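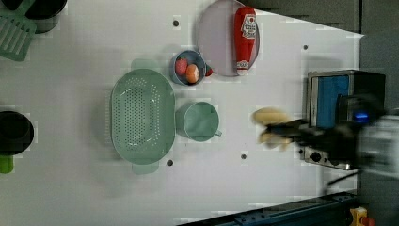
The Rino project lost most of March to a gripper fault, and this report deals mainly with that. The planned work for the period was tabletop handling: the arm picks up one item at a time from a fixed kitchen layout and puts it somewhere else. The layout has not changed since the last report. The mint-green colander sits left of center, the small bowl with the strawberry and the round orange fruit is above and to the right of it, and the green cup stands below the bowl. The arm comes in from the right. The yellow item it carries through the space on that side has been our standard carry piece, and it is the one that showed us the fault first.

Summary for Kituvent

Wukudel ran 369 trials in the period. Of these, 54 ended in a stop that we did not ask for. In 7 of the 54 the gripper also opened during a move and released what it was holding. There were no injuries. We halted powered work on the arm after the seventh release and went back to it once the cable repair described further down had been made. The fault has not come back so far, but we do not yet consider it closed.

We are asking for the Carrier demonstration to be moved to the next reporting period. We are not asking for more money.

What went wrong

The stops began early in the month. A trial would start normally, the arm would reach its pick position, close the gripper, lift, and then freeze partway through the carry. The controller reported lost communication with the gripper. After a reset everything worked again, often for the rest of the day, which is why we were slow to treat it as a hardware problem. Our first guess was the Carrier software. A new version had gone in the week before the first stop, and it changed how often the gripper is asked for its state.

We spent too long on that guess. The old version of Carrier was put back and the stops went on. We then slowed the polling rate and they went on. By that point we had completed 207 of the trials, and the log did not separate one kind of stop from another. All of them were entered as "comm loss, reset, resumed." Going back through them took two people most of two days.

The first release happened during a carry toward the middle of the table. The arm was already at travel height. The gripper opened, the item fell and rolled, and the arm kept going to its place position and ran the place motion with nothing in the fingers. It did not stop until the end of that motion. We had assumed that a communication loss would always stop the arm and leave the gripper closed. Neither of those was true in this case.

The gripper has a default state it goes to when its supply drops and comes back, and that state is open. We had read this in the manual and had not thought through what it meant during a carry. If power is lost for long enough, the controller notices and stops the arm. If the dip is very short, the gripper restarts, opens, and reports itself healthy before the controller has missed a message. Those were the 7 releases. The other 47 were longer dips, and in those the arm stopped as it should.

Finding the cause

With Carrier ruled out, we looked at the wiring. The gripper cable leaves the wrist, loops around the outside of it and runs back along the arm. The loop had been tied down with two clips when the gripper was fitted. One clip had slid along the arm and the loop had become tighter than it was at installation. With the wrist turned to one side there was slack. With the wrist turned to the other side, the cable pulled straight at the plug.

We moved the arm by hand through the carry path with a meter on the supply pins and could make the voltage drop out at will by turning the wrist the last part of the way. The place pose near the mug was the worst of the regular poses. Poses near the plate almost never showed it. This matches the log once the entries are sorted by where the arm was at the time.

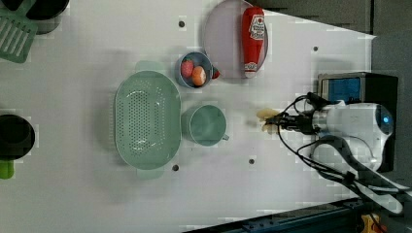 Gripper with fingers slightly open, pointing toward the mug.

When the plug was taken apart, one of the supply wires had several broken strands where it enters the housing. The rest of the cable tested good. We have kept the old plug and can send photographs of the wire under magnification if Kituvent wants them for its own records.

Safety review

Nothing on the table is heavy, sharp or breakable, and that is the main reason the releases did no harm. It is also why our risk sheet for this layout rated a dropped object as minor. The rating was fair for the objects, but it left out the second part of the problem, which is an arm that carries on with its task after the gripper has restarted. If a person had reached in to pick up the dropped item, as people tend to, the arm would have been moving toward them at normal trial speed.

We checked whether that had happened. In one of the 7 cases the operator had started to lean forward and then stepped back when the arm did not stop. No contact was made. We have recorded this as a near miss under our own procedure, and a copy of the record has gone to Kituvent with this report. It should have been recorded on the same day. It was entered four days later, when the log was reviewed.

Changes already made:

The plug and the last section of gripper cable have been replaced. The new loop is longer, and the clips are screwed down so that they cannot slide.

The controller now compares finger position with the expected value throughout a carry. If the fingers open when they have not been told to, the arm stops at once and needs a manual restart.

The gripper sends a start counter with each message. If the counter changes during a trial, the trial ends. This catches a restart too short to show up as a communication loss.

Operators press the stop button before reaching onto the table for any reason, including to pick up something that has fallen. This was already the written rule. It was not always followed during resets, and we have gone over it again with everyone who runs trials.

The log has separate entries for a stop, a release, and a missed pick.

One change is still open. We would like the gripper to stay closed when its supply comes back, and this is a setting the maker has to unlock. We have asked and are waiting for an answer. If the answer is no, the two checks above will have to carry the load, and we will rewrite the risk sheet on that basis.

Testing after the repair

The first step was to repeat the hand-guided test with the meter attached. The wrist was turned through its full working range in both directions and the supply did not drop. We then ran the carry path at reduced speed with the gripper empty, then with an item, then at normal speed. We also pulled the gripper supply on purpose during a carry to see the new checks work. The arm stopped each time. The item was dropped each time too, as expected with the default state still set to open.

We have moved some of the test poses further across the table, toward the side where the wrist has to turn more. The cables still loop over the wrist on the outside, because there is no internal route for this gripper, and we want the loop worked as hard as the task will ever work it. Each session now begins with a look at the clips and the plug, and the operator signs for it.

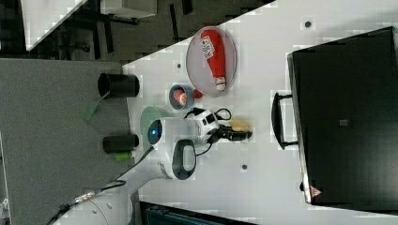
Effect on the schedule

The handling trials planned for March are partly done. The single-item carries can be used. Any trial that ended in a stop has been taken out of the results, and so have the trials run on the same day as a release, even where they looked normal. We do not know how good the gripper force readings were on those days and would sooner repeat the work than argue about it later.

The two-item carries have not been started. They depend on the finger position check behaving the same way with thin items as it does with thick ones, and at present it gives false stops on the thinnest pieces. The threshold needs work. We expect that to take a week.

The Carrier demonstration cannot be held at the agreed time. The software is ready, and the version we rolled back has been put in again, as it had nothing to do with the fault. What is missing is running time on the repaired arm. We propose to hold the demonstration in the next period, on the same table and with the same layout, so that the results can be set beside the earlier ones.

Spending

Parts for the repair came out of the maintenance line and cost very little. Staff time is the larger item. The hours spent on the software search and the log review were charged to the handling work package and have used up its reserve. There is enough left to finish the planned trials if no further stoppage of this size occurs. A spare gripper cable has been ordered and will be kept with the arm.

What we need from Kituvent

Agreement to the new demonstration period.

A decision on whether the near miss record is enough or whether you want a separate safety note. We can write one from the material we have.

Confirmation that leaving out the same-day trials is acceptable for the interim results. The full log, with nothing removed, is available on request.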